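Jun 1, 2007

Filed under: prison mail, visiting, county issues

I have been writing to people at Loveck for two years now, and the question I get most from new letter writers is why their mail came back. The short answer is that the mail rules changed again, and the notice went up in the visiting room, where people who only write letters never see it. So I am putting what I know here.

Cards with any kind of glued layer are returned. So are envelopes with return address stickers. Write your return address by hand, in the top left corner, and write the person's number on every page of the letter. If the pages get separated in the mail room, the ones without a number go in the trash. I lost the middle of a long letter that way last winter and didn't find out until the reply came and made no sense.

Books still have to come straight from the store or the publisher. Used books are turned down no matter who sends them. I called to ask if a library discard would count, and the woman on the phone said no and then put me on hold for a while and came back and said no again.

The commissary list also went up. A single stamped envelope is now 52 cents. That doesn't sound like much until you know what the kitchen jobs pay. Several men have told me they pick between envelopes and soap at the end of the month. You can't mail stamps in, so the only way to help is to put money on the account, and there is a fee for that too.

I spent most of last weekend in the garage going through the old letters. I have kept everything since the first one, and the boxes had gotten out of order. They are now sorted by year and by facility, with the Pestesska letters kept apart from the Loveck ones.
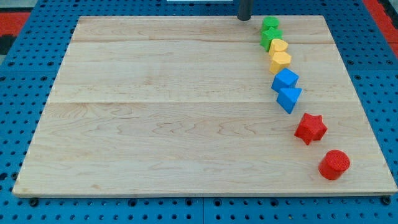
The maple board, on the blue work surface.

The transfers are the other thing I want to write about. In the spring a group of men was moved from Loveck to Pestesska, which is 163 miles farther from the city. Families were not told ahead of time. One mother drove out for her regular visit and learned at the front desk that her son was gone. The desk could not tell her where. She found out from a letter he mailed after he got there.

There used to be a van. The Vergara church group ran it once a month starting in 2000, and it went to both places for the cost of gas. It stopped when the insurance went up. I have heard talk of starting it again, but so far it is talk. If you have a seat in your car and make the drive anyway, write to me and I will try to match you with someone who needs the ride.

The county meeting on phone rates is later in June at the Gornen library, in the downstairs room. Public comment is limited to 2 minutes each and you have to sign up before it starts. I plan to bring copies of phone bills with the names blacked out. If you want yours in the stack, get it to me at the post office box and keep the original.

Next time I will post the new visiting form. The old one is still on the state site and they are not accepting it.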